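Latis Soft-Edge Fingers, Yellow
Part no. 2612
Sold as a set for two grippers

Clomis > Grippers and fingers > Molded fingers

In stock, ships in 5 working days

If you have ever watched a good, strong gripper close on something thin and slippery and felt your shoulders go up around your ears, these are the fingers we would like you to try first. The Latis Soft-Edge is a molded finger with a rounded tip and fine ridges along the working face, and it bolts onto the Vamik parallel gripper in place of the standard metal jaws. It has been in our catalog since February, and it has quietly become the finger we reach for whenever a customer calls and starts the conversation with the words "it's glass, I'm afraid."

We like to spend some time with a part before we write much about it, so Tane Tautahi set up both arms in our shop and ran the Latis fingers next to two others we carry: the Kingi flat pad and the plain Vamik metal jaw. He chose pour-over coffee gear for the job. It gives you thin glass, curved handles, a few wooden grips and a paper filter that has to be picked up alone and opened without crushing it, and anybody can tell at a glance when it has been done badly. He also worked on a tiled counter, and you do feel the grout lines when you are sliding a fingertip under the edge of something flat. 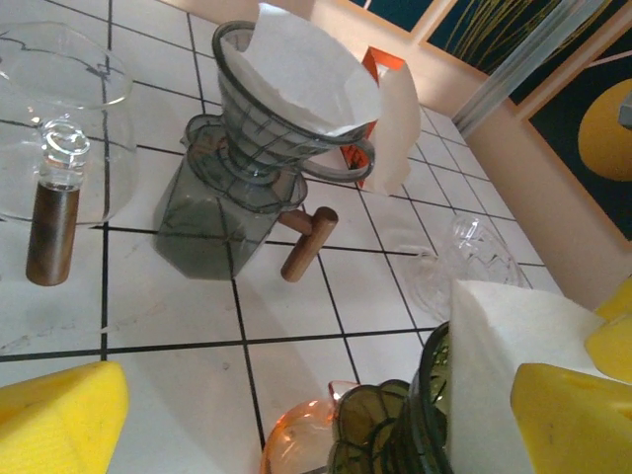 The filters turned out to be the part that separated the three. The Kingi pad is lovely and grippy (we still recommend it for boxes and bottles), but its square corner is too thick to slip between two sheets of paper, and Tane kept coming away with a little bundle of them. The metal jaw could get in between the sheets and then creased the one it took. The Latis tip sat somewhere in the middle, thin enough to part the stack and soft enough to leave the paper in decent shape. Out of 100 tries at lifting one filter and setting it in a dripper, the Latis fingers managed 92 and the Kingi pads 60. We stopped the metal jaw early because we were getting through a lot of filters!

On the glass itself the results were closer. All three will hold a carafe by a wooden grip without any fuss. Around a smooth rim we preferred the Latis by a good margin, mostly for the way the ridges let you close gently and still keep hold. Looped handles are a matter of approach angle more than of fingers, and we would tell you to spend your time on the wrist path there.

A word on cameras. If you run a small wrist camera, as we do, please check your view before you tighten everything down. The Latis fingers are longer than the stock jaws and the tips will sit a bit farther into the picture. We find the bright yellow a real help, as it stands out well against clear glass and pale counters, but if your software was tuned on dark metal jaws you will want to redo that step.

What comes in the bag
Four fingers, yellow
Mounting screws and a spare pair of each length
Alignment card
Printed fitting notes

Fits
Vamik parallel gripper, all wrist mounts
Kingi gripper, with adapter plate (sold separately)

Care
Wipe with warm water and a drop of dish soap. Keep solvents away from the ridged face. Swap the fingers when the ridges look flat at the tip.

Good to know
The fingers are not meant for hot glassware. For ovens, hot plates and freshly filled carafes, please look at our metal jaws with sleeves, or give us a call and Bevan Sutcliffe will happily talk you through what we have on the shelf. He also keeps a loaner set, which you are welcome to borrow if you pay the postage back.

Page updated 4 July 2020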